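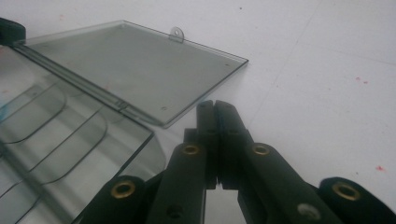 About Kultley

Kultley provides dispatch and fleet management software to licensed taxi and private hire operators. The company does not own vehicles, employ drivers or set fares. Operators run the system under their own name and keep their own passenger accounts.

The business started in 1953 as Amoah Radio Cars, a telephone booking office with its own two-way radio channel. Computer dispatch was added later, and the vehicle side was sold when the software was licensed to a second operator. The present name was adopted at that time.

What we supply

Prisura is the dispatch engine. It assigns jobs by drive time, vehicle class and remaining shift hours. Zone queues can be used for airport and station ranks where local rules require them. Bookings are accepted by phone, web form, app or account upload.

Brarari is the compliance module. It stores driver license, vehicle inspection and insurance dates, and removes a vehicle from dispatch when a required document expires. Trip records are exported in the format specified by the licensing authority. Operators in more than one district can apply a separate rule set to each.

Both products run on the same database. Brarari can be purchased alone. Prisura requires at least the basic Brarari license.

Current installations

The system is in use at 287 operators. The largest has 2413 active vehicles on one account. Support is handled from 3 offices, with overnight calls routed to whichever is on duty. Software releases are issued each February and as needed for changes in regulations.

Management

Mansa Asante, Managing Director
Angus Rewi, Dispatch Engineering
Maham Khokhar, Licensing and Compliance
Senyo Tetteh, Operator Support

Requests for a test account should state fleet size, licensing district and the dispatch system now in use. Meter integration is quoted separately.

Page last revised Aug 19, 2019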